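Markalura Hand-Guiding and Remote Teaching Kit for Robot Arms
Kilton – Teaching Equipment – Page last revised 12/27/18

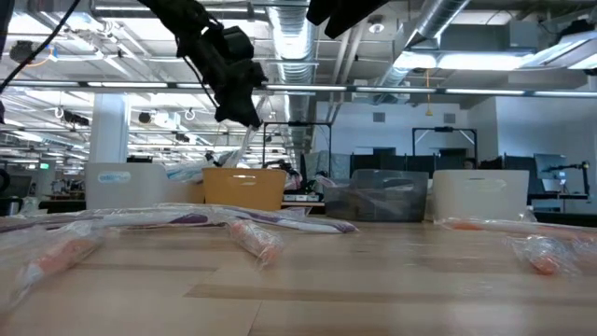
If you have ever tried to write out, line by line, how to pick up something wrapped in crinkly plastic and drop it in a bin, you will know why we started building the Markalura. A person can do that job while chatting about the weekend. Put it into words and you run to pages and pages, and the first bag that folds over on itself sends you back to page one. It is so much easier to show the arm how you would do it, a few dozen times over, and let the learning software sort out what matters!

The Markalura is a teaching kit that fits onto an arm you already own. It gives you two ways to show a task. You can take hold of the wrist and walk the arm through the job by hand, or you can sit at a bench nearby and drive it with the remote handle. Both ways save the same kind of recording, so you can mix them freely in one set, and plenty of our customers do.

Teaching by hand

The guide collar clamps on just above the gripper and has a soft grip on either side, so left-handed folks are as welcome as anybody else. Squeeze either grip and the arm goes light. Let go and it holds where it is. There is a thumb button for open and a second one for close, and a small wheel that sets how hard the fingers press. We fussed over that wheel for most of a year (Hendrik Dewulf, who designed the collar, still keeps the rejected ones in a coffee can), and we think you will like how it feels. Bagged goods slide and bunch up, and it helps a great deal to be able to ease off partway through a grab.

Teaching by hand is the quickest way to get going, and we suggest that new users spend their first day on it. Your own arms and shoulders do tend to end up in the camera's view, though, which matters if your software learns from pictures.

Teaching by remote control

The remote handle moves in all the directions your wrist does, and the arm follows along. Motion scaling runs from one-to-one down to a quarter, and we generally leave it at half for picking from a tabletop. A gentle push comes back through the handle when the fingers meet something solid. Soft packaging gives only a faint push, so please do keep your eyes on the work as well as trusting your hand.

A foot pedal pauses the link so you can put your hand back somewhere comfortable and carry on. Tap it twice and the current try is thrown out – very handy when a package slips and you would like to start over without leaving a muddle in your recordings.

Tips from our own bench

Sorting wrapped items into bins is the task we use most for training new people, and it has taught us a few things. Change where the items lie between tries, and turn them to odd angles. Let some of them overlap. Watch for glare on clear wrapping and record under the same lights you plan to work under. Move at the pace you want the arm to learn, even when you get good at it and feel like showing off. And leave your fumbles in if you recovered from them, as long as the item ended up where it belonged.

Our longest set so far for bin sorting holds 1,141 tries, recorded by three of us taking turns. You will not need nearly that many to see something useful.

What comes in the case

Guide collar with 2 spare grips
Remote handle with bench clamp
Foot pedal
Recording box with power supply
Cable set, including a long lead for overhead-mounted arms
Adapter plate (tell us your arm when you order)
Printed handbook

The whole case weighs about 13 pounds and one person can carry it without grumbling.

Fitting and compatibility

Adapter plates are in stock for the Jansen and Nondby arms, both table-mounted and hanging. For anything else, send us a drawing of your wrist flange and we will cut a plate to suit. Hanging arms need the gravity setting changed before you squeeze the collar for the first time – it is on the opening page of the handbook, in large print, and we do ask that you read it. Route the cable with a little slack at the wrist so it never tugs at the far end of a reach.

Ordering

Kits are built to order and ship with a 2-year warranty covering parts and labor. Orders placed now will go out by the end of April. If you would like to try one first, write to us through the contact form and tell us a bit about what you are hoping to teach. We are glad to set up a visit, and you are welcome to bring along a box of your own products to practice on.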